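A Laundry Room Without a Room

Aliki Lazaridis has never had a proper laundry room. The house she rents in Trilbridge has a front-loading washer, a stretch of gray carpet and whatever she can fit around them. She has washed for a household of two there for years, and in June she agreed to talk about how she does it.

"People think you need counters and cabinets," she said. "I had a quote for 2000 dollars to build all that in. I said no thank you."

What she uses instead is a chair. It stands next to the washer, and the basket goes on the seat.

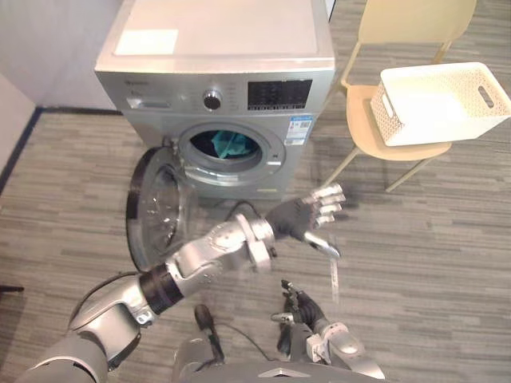
"I have a bad back, so I don't want the basket on the floor while I sort," Lazaridis said. "A chair is the right height and I already had it."

She is less relaxed about the basket itself. Her first one was wicker and snagged her sweaters. She now buys plain white ones, and she checks the rim with her hand before she pays.

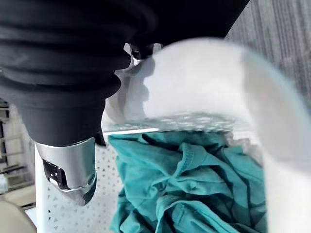
A white laundry basket.

Her neighbor Kazue Sekiguchi talked her into smaller loads. Lazaridis used to fill the drum to the top and run it once a week. Now she washes a few things at a time — towels one day, shirts another.

"Kazue was right and I told her so," she said. "Things come out less wrinkled."

Knits are kept apart from everything else. She washes them cold, turns them inside out and dries them flat.
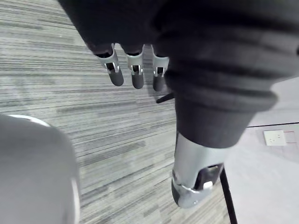
"I don't hang a sweater. The cuffs get long and then you're rolling them up all winter."

She spends little on supplies. Her detergent comes from Girik, a shop on the edge of town, and she measures it with an old coffee scoop. Colored cloths get a wash of their own the first time.
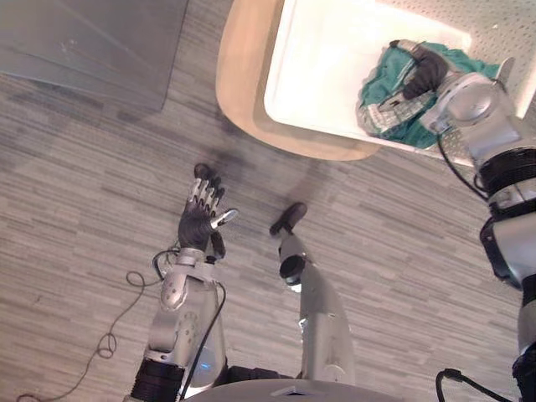
"I had a green one that ran all over my pillowcases," she said. "I still have the pillowcases. They're for when I paint."

She leaves the washer door open between loads and wipes the rubber seal in the evening. The next thing she wants is a shelf for the detergent, if the landlord will let her drill.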